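About Broltel

Broltel is a toy library in Statden. We opened in June 2024 with 40 toys on loan, and today families can choose from 3,822. Ring stackers on a red wooden base are still the ones we get asked for most.

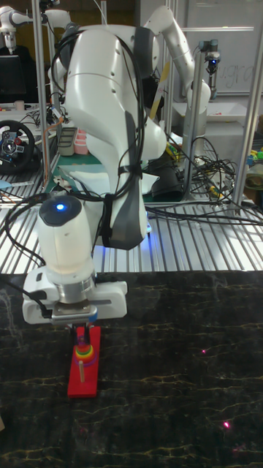

Takumi Ishida told us his daughter ignored the colors for weeks and only wanted the rings on and off the peg — that was plenty for her.

We lend wooden toys first. A stacker with more than one peg lets a child move rings across as well as up. 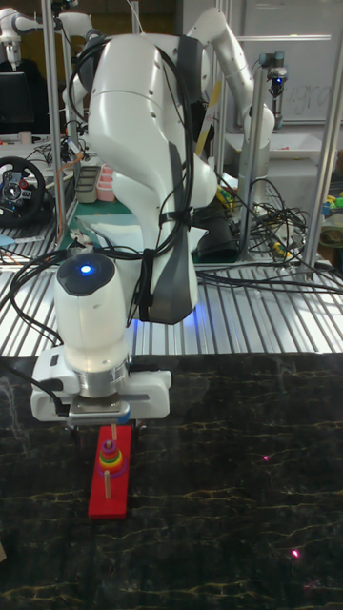

How borrowing works

Members take up to 5 toys for 15 days. Please check that every ring is back before you return a set, the small purple one included.
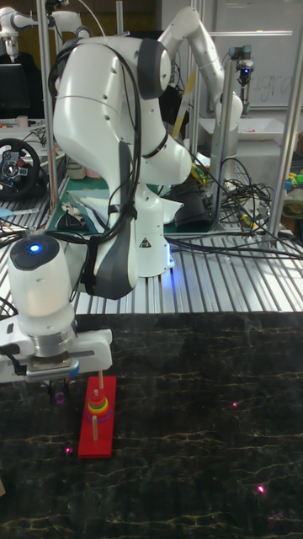 Missing parts can be replaced at the front desk, and we close for stock check each July.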